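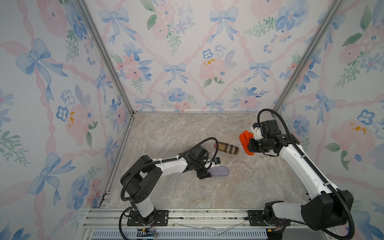

Zwei Arme seien doch bloß ein Arm mit doppelt so vielen Gelenken, schrieb mir Till Hinrichs im Juli, und wer sie mit zwei getrennten Reglern fahre, der baue sich seine Probleme selbst.

Ich habe mich über den Satz erst geärgert und dann drei Abende lang alles umgeschrieben. Er hat nämlich recht. Jedenfalls zum größten Teil, und um den Rest geht es in diesem Beitrag, der viel zu lang geworden ist. (Wer nur wissen will, wie man den Zeitstempel-Fehler findet: runterscrollen bis »Die Uhren«.)

Kurz zum Stand der Dinge für alle, die den letzten Beitrag verpasst haben. Jadwood ist meine kleine Steuerungsschicht für zweiarmige Aufbauten. Unten sprechen die Motortreiber, oben plant Andov die Bahnen, und dazwischen sitzt Jadwood und entscheidet, wer wann was darf. Bis zum Frühsommer war das eine Sammlung von Skripten, die einander über Dateien zugewinkt haben. Jetzt ist es ein richtiger Prozess mit einer richtigen Schleife, und ich freue mich jedes Mal wie ein Kind, wenn sie anläuft!

Das Problem mit der Mitte

Solange jeder Arm in seiner Hälfte bleibt, ist alles einfach. Links nimmt etwas auf, rechts nimmt etwas auf, beide fahren, beide legen ab. Spannend wird es, sobald beide in denselben Bereich wollen oder zwischen ihnen noch etwas herumliegt, das keiner von beiden anrempeln soll.

Meine alte Lösung war eine Sperre auf die Mitte. Wer zuerst kommt, bekommt sie, der andere wartet. Das ist sicher und sieht furchtbar aus. Der wartende Arm steht mit vollem Greifer in der Luft herum, der andere trödelt, und sobald er fertig ist, fährt der Wartende mit einer Bahn los, die vor vier Sekunden mal gestimmt hat. Bei starren Teilen geht das noch. Bei Stoff überhaupt nicht, der hängt inzwischen ganz anders.

Außerdem gibt es Aufgaben, bei denen beide gleichzeitig in die Mitte müssen. Ein Tuch übergeben zum Beispiel. Mit einer exklusiven Sperre ist eine Übergabe per Definition verboten, und ich habe sie tatsächlich monatelang mit einer Ausnahmeregel umgangen, die »darf_trotzdem« hieß. Rok Stojanovska hat beim Durchsehen nur ein Fragezeichen daneben gesetzt.

Ein Plan für beide

Also Tills Vorschlag: Beide Arme kommen in einen gemeinsamen Konfigurationsraum, Andov bekommt alle Gelenke auf einmal und sucht eine Bahn für das Gesamtsystem. Kollisionen zwischen den Armen sind dann einfach Selbstkollisionen, und die kann jeder vernünftige Planer. Die Umstellung war überraschend schmerzarm. Das Modell zusammenführen, die beiden Basistransformationen eintragen, die Kollisionsmatrix neu rechnen lassen, fertig. Weggefallen sind dabei ungefähr alle Sonderfälle, auf die ich letztes Jahr noch stolz war. Jadwood liegt jetzt bei 2000 Zeilen und ich kann zum ersten Mal sagen, was jede davon tut.

Die ersten Bahnen waren eine Wucht. Die Arme weichen einander aus, ohne dass irgendwo steht, wer Vorfahrt hat. Der rechte zieht den Ellbogen ein Stück hoch, der linke geht darunter durch, und beide kommen zur selben Zeit an. Ich habe mir das an dem Abend sicher zwanzigmal hintereinander angeschaut.

Und dann kam der Haken. Wenn der gemeinsame Plan ungültig wird, wird er für beide ungültig. Rutscht rechts der Griff, plant links mit neu. Verliert die Wahrnehmung links kurz das Objekt, bremst rechts. Beim Planen ist der gemeinsame Raum ein Segen, beim Ausführen koppelt er die Fehler gleich mit. Das ist der Teil, bei dem ich Till widerspreche.

Was jetzt läuft, ist eine Mischung. Geplant wird gemeinsam, ausgeführt wird getrennt, und zwischen den beiden Ausführungen gibt es Treffpunkte. Ein Treffpunkt ist eine Stelle auf der gemeinsamen Bahn, die keiner der Arme überschreiten darf, bevor der andere sie auch erreicht hat. Dazwischen darf jeder sein Tempo selbst wählen, solange der geprüfte Korridor eingehalten wird. Für eine Übergabe brauche ich sechs davon: Anfahrt, Nahbereich, Griff zwei zu, Last geprüft, Griff eins auf, Rückzug. Den vierten hatte ich anfangs weggelassen. Fehler.

Last prüfen, wenn das Ding fast nichts wiegt

Bei einem Tuch ist »hat der zweite Greifer es wirklich?« eine erstaunlich gemeine Frage. Der Motorstrom hilft kaum, der Unterschied zwischen Stoff und gar nichts verschwindet im Rauschen. Die Fingerposition hilft ein bisschen, weil der Greifer nicht ganz zufährt, aber eine dünne Stoffkante und ein leerer Greifer sehen fast gleich aus.

Was bei mir funktioniert: ein winziger Zug. Beide Greifer zu, dann bewegt sich der zweite ein paar Millimeter weg, und ich schaue, ob sich der Stoff zwischen den Fingern im Kamerabild mitbewegt. Man braucht dafür keine tolle Segmentierung. Ein simples Flussfeld in einem kleinen Fenster reicht, und kräftige Farben sind natürlich ein Geschenk.
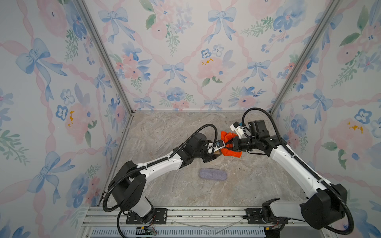 Beide Greifer am orangefarbenen Tuch, davor auf dem Boden der Schwamm.

Das Fenster für das Flussfeld klebt übrigens fest am Greifer. Ich projiziere die Fingerspitzen über die Vorwärtskinematik ins Bild und schneide darum herum aus. Damit habe ich mir die Sache mit der Tapete vom Hals geschafft, die mich vorher eine ganze Woche gekostet hatte. Die Rauten aus rosa Bändern wiederholen sich ja über die ganze Rückwand, und mein Merkmalsabgleich fand das großartig: überall passende Punkte, jede Schleife sieht aus wie die nächste, und die geschätzte Verschiebung sprang munter um genau eine Raute hin und her. Wer so etwas in seinen Logs sieht, also Sprünge mit immer demselben Betrag, sollte als Erstes an den Hintergrund denken. Ich habe stattdessen zweimal neu kalibriert.

Auch der Boden ist in dieser Hinsicht nett gemeint und tückisch. Die Marmorierung ist weich und kontrastarm, ein fliederfarbener Schwamm darauf hebt sich in der Helligkeit kaum ab. Im Farbkanal geht es dann. Meine Schwelle lief vorher nur auf Grau, aus Gründen, an die ich mich nicht mehr erinnern kann, vermutlich Geschwindigkeit.

Die Uhren

So, und nun der Fehler, für den ich mich am meisten schäme und über dessen Fund ich mich am meisten gefreut habe.

Nach der Umstellung auf Treffpunkte lief fast alles, nur kam der linke Arm bei Übergaben immer ein kleines bisschen zu spät. Sichtbar war das kaum. In den Kurven von Jokthorpe (mein Log-Betrachter der Wahl, hässlich und unschlagbar schnell) sah man es aber sauber: Soll und Ist lagen rechts aufeinander, links war alles verschoben. Ich habe Verstärkungen gedreht, ich habe Reibung verdächtigt, ich habe den Kabeln die Schuld gegeben, die ja in großen Schlaufen über den Handgelenken stehen und bei manchen Posen sicher ein wenig ziehen.

Rok schlug dann vor, einfach mal gar nichts zu regeln und beiden Armen denselben Sprung zu schicken. Wenn es mechanisch ist, sieht man eine andere Form. Wenn es Software ist, sieht man dieselbe Form, nur später.

Dieselbe Form, 31 Millisekunden später. Bei jedem Versuch!

Danach war es nur noch Fleißarbeit. Der Treiber rechts stempelt die Gelenkwerte beim Lesen vom Bus. Der Treiber links stempelte sie beim Veröffentlichen, nachdem sie durch eine Warteschlange gelaufen waren, die ich irgendwann zum Debuggen eingebaut und dann vergessen hatte. Der Regler hielt also alte Werte für frische und korrigierte brav hinterher. Warteschlange raus, Stempel nach vorne, und die Kurven liegen aufeinander, dass man die Farben wechseln muss, um beide zu sehen.

Falls ihr Ähnliches baut, mein Vorgehen in der Reihenfolge, in der ich es beim nächsten Mal machen würde:

Zuerst Sprung auf beide Arme, ohne Planer und ohne Wahrnehmung, in freier Luft und langsam.
Dann die Rohzeiten beider Treiber gegen dieselbe monotone Uhr auftragen.
Erst danach an irgendeiner Verstärkung drehen.
Jede Warteschlange im Code bekommt eine Länge im Log. Jede.

Abspielen statt hoffen

Den größten Schub für die Laune hat mir aber die Wiedergabe gebracht. Jadwood schreibt jetzt alles mit, was in die Entscheidungsschicht hineingeht, und kann es ohne Hardware noch einmal durchlaufen lassen. Ändere ich etwas an den Treffpunkten, jage ich bis zu 600 aufgezeichnete Durchgänge über Nacht durch und sehe morgens, an welchen Stellen sich eine Entscheidung geändert hat. Es ist keine Simulation, der Stoff reagiert ja nicht auf die neue Entscheidung. Aber für die Frage »hätte die Logik hier gewartet oder wäre sie gefahren?« ist es perfekt, und es hat mir schon zwei Verklemmungen gezeigt, bei denen jeder Arm auf einen anderen Treffpunkt gewartet hätte.

Die Idee mit den Entscheidungs-Diffs stammt aus einem Vortrag der Leute von Petkov, die das in viel größer machen. Bei mir ist es eine Textdatei und ein Farbschema.

Offen ist noch einiges. Die Korridorprüfung kennt nur die Arme und die Wände, Gegenstände auf dem Boden fließen beim Planen ein, während der Ausführung aber nicht mehr. Liegt also zwischen den Greifern eine Flasche und die rollt weg, merkt es der laufende Plan erst am nächsten Treffpunkt. Das will ich als Nächstes angehen, wahrscheinlich mit einer groben Belegungskarte aus der festen Kamera, die nebenher mitläuft und im Zweifel nur »langsamer« ruft. Und die Objekte in den Greifern sollten endlich eine eigene Hülle im Kollisionsmodell bekommen. Momentan blase ich einfach die Finger auf, was bei einem flachen Schwamm in Ordnung ist und bei einem hängenden Tuch ziemlich geraten.

Der Code zu den Treffpunkten liegt im Zweig »rendezvous«, die Wiedergabe ist schon im Hauptzweig. Die Doku hinkt hinterher. Till hat angekündigt, mir in den Kommentaren zu erklären, warum die getrennte Ausführung trotzdem Unsinn ist, darauf bin ich sehr gespannt.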